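Storage and Organizing > Shelving and Racks

Topic: Wire rack on casters for mixed stuff, what goes where?

wirewolf_tn
Member, 129 posts

We have one black wire shelving unit on casters in a carpeted back room and it has become the place where everything lands. Soft toys, shoes, small cardboard boxes, cables, building blocks. I have a free afternoon coming up and want to set it up so it stays usable for more than two weeks.

What I have so far is one woven basket with a dark rope rim and a white liner. It's good for the soft toys, they go in and they come out, no folding. The trouble is the boxes and the cables. The boxes are all different sizes and the cables are one big tangle.

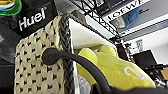
I was thinking of buying two more baskets in the same size and giving each shelf a theme. Budget is 60 dollars total, including anything I need for the cables. The rack itself is a Vostar and I don't want to replace it. Would you go with more baskets or clear bins?

pantryhill
Member

Clear bins. Baskets look nice but you can't see to the bottom and things live down there forever. I had three baskets in our hall closet and found a library book in one that had been renewed until they gave up on us.

dk_omaha
Member

Disagree with clear bins for toys. Kids dump clear bins because they want the one thing on the bottom, and then you have 11 little cars under the rack. A soft basket is easier to dig through and it doesn't crack when somebody sits on it. For the cables I agree, a clear bin with a lid.

wirewolf_tn
Member, 129 posts

Ours isn't really a kid problem. The adults do it too. People walk by and set a box on whatever shelf is at hand height, so the second shelf fills up and the top one stays bare.

rollingcart_ray
Senior Member

What is the top shelf for? I ask because a lot of people leave it open on purpose as a landing spot, and then it's just a dump at eye level.

wirewolf_tn
Member, 129 posts

No purpose. It's a stretch to reach, that's all.

pantryhill
Member

Then put the stuff you use twice a year up there. Light things only if it's on casters.

shelf_clerk
Moderator

This question comes up every few months, so I'm pasting in the part of our rack guide that applies. The whole guide is pinned at the top of the section.

GUIDE: LOADING A ROLLING WIRE RACK

Start with weight. Anything heavy goes on the lowest shelf, and this matters more on carpet, where the wheels drag and the rack can tip if you push from high up. Push from the middle of the posts.

Next, sort by shape before you sort by type. Tall narrow boxes want to stand against the back or an end post. Small flat boxes stack. Round and soft things roll or slump, so give them a side to lean on or put them in a container.

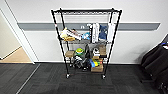

Kourosh Mohammadi
Guide editor, Racks and Carts

Shoes are the one category I would pull off the rack completely if you have floor space near the door. They take up the depth of a shelf and end up in a pile. If they have to stay, keep them on the bottom and lay a liner under them. Wire leaves marks on soft soles, and grit falls through to whatever is underneath.

Plastic shelf liner is worth the money on any level where you keep small items. The Trestier rolls can be cut with kitchen scissors. Measure between the posts, not to the outside of the rack, or you will be trimming corners all evening.

(end of guide excerpt)

dk_omaha
Member

I've never had marks on shoes from a wire shelf and I've kept them that way for years. The liner just catches dirt and then you have to wash it.

shelf_clerk
Moderator

Depends on the shoe. Foam soles mark, hard rubber doesn't.

rollingcart_ray
Senior Member

I'd take the casters off. On carpet you aren't moving it anyway, and it sits steadier on feet. Most of these take a standard threaded foot, a set of four is cheap.

wirewolf_tn
Member, 129 posts

I do move it, to vacuum behind it. Casters stay. I'm leaning toward one more basket for the soft stuff, a lidded bin for cables, and liner on one shelf. The blocks can stay lined up where they are.

pantryhill
Member

Coil the cables before they go in the bin or you'll have the same tangle with a lid on it. I use the Vindel straps, the ones with the loop at one end. Wrap, strap, label, done. If you can't say what a cable goes to, give it a separate bag and a deadline. Mine is April every year. 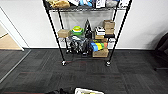 Re: order of work

rollingcart_ray
Senior Member

If it were me:

1. Take everything off, one shelf at a time, starting at the bottom.
2. Wipe the wires down.
3. Break down any cardboard box that's empty. Check them all, there's always one.
4. Cables next, while you still have patience.
5. Baskets and bins last, once you know how much you're keeping.

Buying containers first is how I ended up with four Ghorbani crates that don't fit any shelf I own.

dk_omaha
Member

Agree with all of that except starting at the bottom. Start with the crowded shelf. You get the most out of the first half hour and you can quit if you have to.

wirewolf_tn
Member, 129 posts

OK, crowded shelf first, then the cables. I'll hold off on the second basket until I see what's left. Does anyone know if the straps come in a longer size? A couple of the cables are pretty thick once they're coiled.

pantryhill
Member

They do, two lengths. Get the long ones, you can always wrap them around twice.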